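We Taught a Robot Arm to Doubt Itself, and It Got Better at Picking Things Up

Kelemen, January. I've been itching to share this one! My team at Sostano is releasing Plilinura, a training method that lets a simulated robot arm say "I'm not sure" before it commits to a grasp.

Most grasping policies I've worked with pick a plan and charge ahead. If the object is round or has a skinny neck, you find out how good the plan was when the fingers close. Plilinura makes 7 guesses at every step and checks how much they agree. When they agree, the arm moves at full speed. When they don't, it slows down and takes another look (we spent months on what "slows down" should mean, and I still have opinions).

All of our training happens in simulated homes, with furniture, doors and household clutter around the arm. The glossy blue vase on the white dresser has become the team favorite, with that round belly and long thin neck.
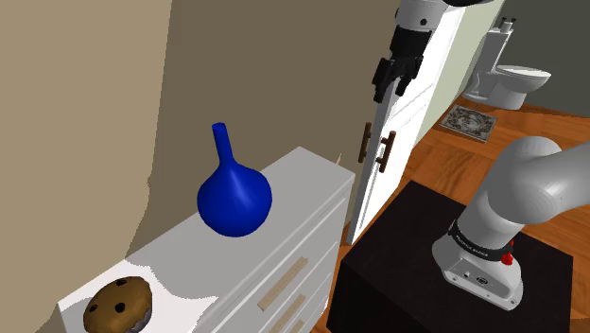 What we found

We ran 102 test homes that the policy had never seen, with the same starting positions for Plilinura and for our own older baseline. Failed grasps dropped to roughly half. The biggest gains were on curved objects, and flat boxy things barely changed, so if your work is all cartons you may not care much!

The other nice surprise was cost. Training took 3 days on our modest cluster in Aken, only a little longer than the baseline needed.

A lot of the action is in the last stretch before contact. From the gripper's own viewpoint there's very little to go on: two black fingers spread wide, a blue curve close to one of them, and a big gray panel filling up the middle of the view.
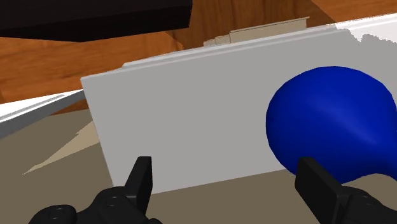
Early versions got stuck at this point and dithered, asking for one more look over and over until time ran out. We fixed it by capping the extra looks at 2 per grasp, and the success rate went up the same afternoon.

What's next

Everything so far is simulation only. Tests on a physical arm start this spring, and I expect some humbling weeks. The code, the test homes and our full results table, failures included, are free to download from the Sostano project page.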